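Teleop week, part 2: the drinks drawer

I spent most of Friday driving a humanoid through one of the dullest jobs in a kitchen, which is moving drinks between a table and a fridge drawer. We need 50 good demonstrations before Kenji Kapoor will train anything on them. I did 15.

The setup hasn't changed since my last post. I wear the headset and the gloves, the robot copies my arms and hands, and Kincaid (our recording software, named after a street) saves the joint positions and the video. If I fumble, I say "discard" and start over.

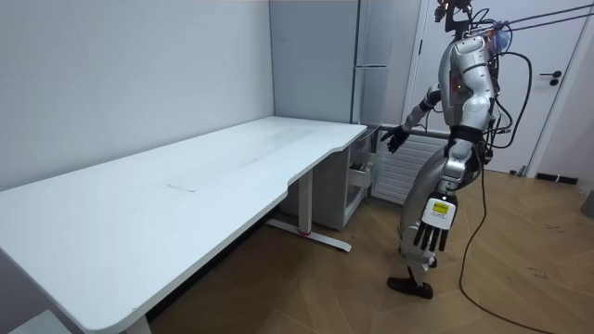
Walking is the part I like least. My legs don't drive the robot's legs. I push a thumb stick and it takes small steps, and I have to stop it close enough to the table to reach but far enough back that the elbow clears. On my first four tries I parked too close and had to back up, and I threw those out. A policy will copy a bad approach just as happily as a good one.

Then there is the grip. I started out grabbing bottles low, the way I do at home, and they ended up at odd angles in the hand. Kenji Rosenthal watched me do this for a while and told me to go for the neck and shoulder instead. He was right.

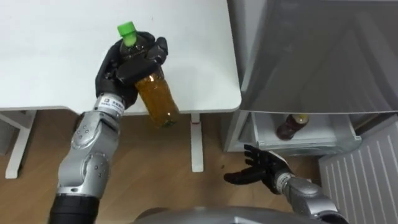
I also had to learn to slow down before contact. There is no touch feedback in these gloves, so I judge distance by eye through the headset, and my sense of depth is worse in there than I'd like. What works for me is to open the hand wide, bring it in from the side, pause, and then close. 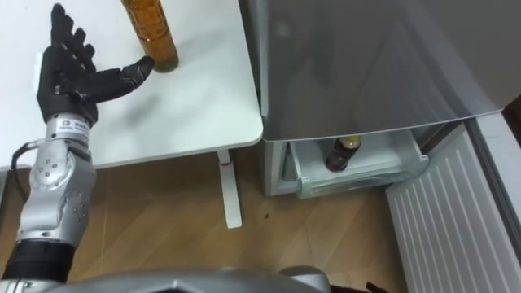 Hand open next to the amber bottle, thumb not touching yet.

The pause shows up in the data, of course. Kapoor says he can trim it — I'm leaving that to him.

The fridge end is harder. The door panel hides part of the drawer, so I look down and lean until I can see where the bottle is going. Head motion gets recorded too, which means every nervous glance at the feet is in there. 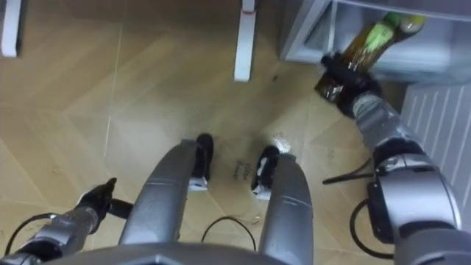

By 4 my shoulders were done and I handed the gloves over. Next time I want to try starting with the robot farther from the table, and maybe a can or two.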